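Sorting the Snack Pile, and What a Robot Sorting Study Can Teach You About It
Kitchen and Pantry Tips

Every few months a research result gets passed around with a headline saying machines have solved tidying. The latest to reach me is the Fendden write-up, in which people pack small groceries into a box using hand-held grippers, and a robot arm is then trained on the recordings. The headline figure is 100 out of 100 items boxed. I write about cupboards for a living, so I read the whole thing, including the tables at the back, and I have some doubts. I also took a few tips from it.

Start with the pile

The usual advice is to empty everything onto the table before you put anything back. I still agree with that, up to a point. Put out the snacks and nothing else. If keys, tape and charging cables are sharing the table, you will spend half your time moving them, and any knife or peeler should go back in the drawer before you start reaching across. The study left that sort of thing where it was, and I give it credit there. A method that only works on a bare table is no use in my kitchen. 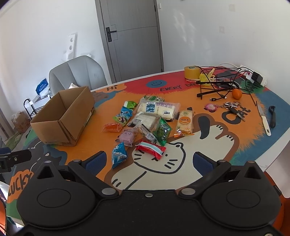 Wrapped snacks on the painted table, with the open box to the left and the keys, knife and peeler to the right.

Pick the box before you pick the order. An open carton with no flaps in the way is easier to load than one you keep having to hold open. Set it on the side of your weaker hand and turn it until you can see the bottom from where you stand. If you can't see the bottom, you will drop things in and crush the crackers.

Crackers go in last. A long packet with one thin cracker in it will not survive under a heap of jelly cups, whatever the packing method is called.

About that 100 out of 100

The trials were run on the same kinds of packets the people had handled in the recordings. When Cayetano Bravo's group in the same field swapped in packets from a different store, 22 were dropped or missed in a run of 100. That number is on a later page and did not make the headline. I don't think anyone was hiding it, but I would have put the two side by side. A pantry gets new packets every week.

The other thing missing is time. The write-up says 147 demonstrations were recorded, and it does not say how long a person took over each one. I can clear a snack pile with two hands and a radio on before the kettle boils. If the tool is slower than that, I'd like to know by how much – and I'd like to know who opened the box and laid everything out beforehand, which in my house is most of the job.

Hold packets by the flat, and stand them up

Where I think the researchers are on to something is the grip. Most of us grab a packet from above, in the middle, and squeeze. That is how seals pop and chips turn to crumbs. Two flat surfaces pressing from either side do less harm than five fingertips. The blue-and-green packet marked 溜溜 is a good one to copy: held upright between two pads, crimped ends intact, right by the opening of the box. Try it with your palms or with two flat spatulas. Packets lowered in on edge can be filed like folders, and you can read the fronts without digging.
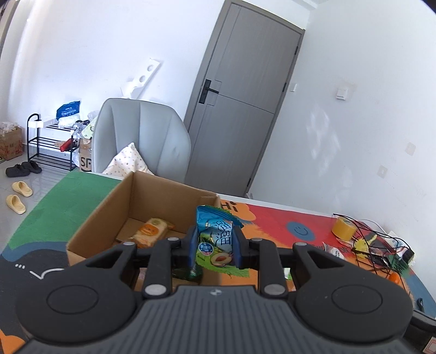
My own rule for boxes is one layer, on edge, and stop when it's full. People ignore the last part. They see a gap above the packets and lay three more across the top, and by September nobody can find the dried fruit. Whoever packs should do what the gripper is doing with that small snack packet and bring one thing to the box at a time, label showing. It feels slow for the first few. After that you stop picking things up twice, and the packets that have gone out of date turn up without a separate search.

Should you buy anything?

No. I have been sent an Erkico pantry grabber and a set of Zinulex soft-tip tongs, both sold on the back of this kind of research. The grabber couldn't lift a single wrapped biscuit off a smooth counter. The tongs were fine, and so are the Barbieri salad tongs I already had, with a strip of rubber shelf liner wound around each end. Fix the liner with a rubber band, and take it off before washing.

If your grip is weak or your hands are sore, the padded tongs are worth making. Use them for the light packets and leave jars and cans to somebody else.

A few small ones to finish

Slide a packet to the edge of the table and let it overhang before you pinch it. Flat things come up much more easily that way.

Round snacks roll. Put them in a cup inside the box.

Write the date on the outside of the carton in thick marker, on the side that faces out of the cupboard.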